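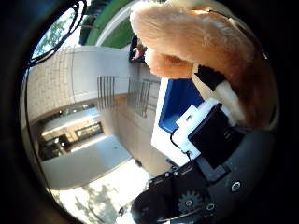

Buying a used car through Rumik: frequently asked questions

Who are you and what do you sell?

Rumik is a used car dealer with one site, at Gradurville. We sell small petrol, diesel and hybrid cars, mostly hatchbacks and estates. We don't sell vans, motorcycles or anything imported privately. Stock changes daily, so please ring before making a long trip for a particular car.

Can I reserve a car before I see it?

Yes. A holding deposit of £200 takes the car off sale for 8 days. The deposit comes off the price if you buy. If you come and look and decide against it, we refund the whole amount to the card you paid with. If you don't come at all and don't tell us, we put the car back on sale and keep £50 for the listing time lost.

Do you negotiate on price?

No. The price on the windscreen is the price, and there is no administration fee on top. Number plates, one key fob battery and the current MOT are included. A second key is included only where the advert says so.

Will you take my old car in part exchange?

In most cases. We need the V5C registration document, the service book if there is one, all keys, and the settlement figure if there is finance outstanding. An online valuation is a guide. The final figure is given after one of our staff has looked at the car and driven it, which takes half an hour. Cars that don't start can still be part exchanged but you will have to arrange your own recovery to the site.

What is checked before a car goes on sale?

Brakes, tyres, steering, suspension, exhaust, lights, belts where visible, fluid levels, battery health and a read of any stored fault codes. Tyres below 3mm are replaced. We do not respray minor stone chips or small car park marks, and these are listed in the advert as far as we can see them.

The printed check sheet stays in the glovebox. Ask for it if it isn't there.

Can I bring my own mechanic?

Yes, by appointment, and we will put the car on the ramp for them. Mornings before 11am are best. We don't allow parts to be removed other than wheels and the engine undertray.

How long is the test drive?

There is a set route of 13 miles that takes in town streets, a steep hill and a stretch of dual carriageway. You need your full driving licence with you. Drivers under 21 can test drive if an older licence holder sits in the car and signs the form too. A member of staff comes along on the first drive. If you want to go out in the car a second time you can usually go alone.

Does the car come with a warranty?

Every car has three months' cover on the engine, gearbox and electrics, run by us and not by an outside insurer. Clutches, brake pads, wiper blades, bulbs and tyres are not covered. You can extend it to a year through Pranik at the time of sale. We can't add the Pranik cover later on. Your rights under consumer law are separate and are not reduced by either of these.

Is a high-mileage car a bad buy?

It depends on the servicing. A motorway car with more than 100,000 miles and a full set of receipts is often in better order than one that has done short school runs and missed its oil changes. With diesels, ask how the car was used. Short trips can block the particulate filter, and a replacement is expensive. If most of your journeys are under ten minutes we would point you towards a petrol or a hybrid.

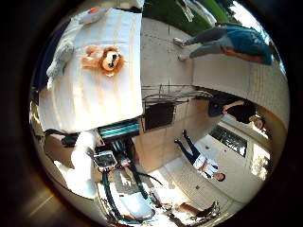 Vlasta Georgiou wrote to us that this answer was a bit hard on diesels, as she has had hers nine years, mostly for short trips to work, and has never had the filter light come on. She takes it up the dual carriageway for a good half hour every other weekend and thinks that has done the trick. It's a fair point. A regular longer run does help, and if you are willing to do it a diesel may suit you. We would still ask you to think about whether you will keep it up in winter.

Can I pay on finance?

Yes, subject to status. We offer hire purchase only. As a guide to how the sums look, our July list had a five-door hatchback at £3315, and most people buying at that level pay outright. We don't arrange finance on cars under £3000. Ask for the total amount payable as well as the monthly figure.

How do I pay the balance?

Bank transfer or debit card. We don't take cheques. Please check the account details by telephone before sending a transfer, using the number on the front of the site and not one from an email.

Do you deliver?

We use Taipe for deliveries on the mainland. The car is driven to you on trade plates unless you pay extra for a transporter. You have 14 days to change your mind on a car bought entirely at a distance, and the mileage should be kept down to what you need to look it over.

Do I need to tax and insure it before I drive off?

Yes to both. Road tax does not pass over from the last keeper. You can tax the car on your phone in our office with the reference from the green slip. Insurance has to be in place first, and we will ask to see the certificate or the confirmation email.

Who do I contact after the sale?

Marlina Manurung for warranty repairs, Yanti Saragih for paperwork and missing documents. Have your registration number ready. The phones are answered from 8.30am and messages left after 5pm are returned the next working day.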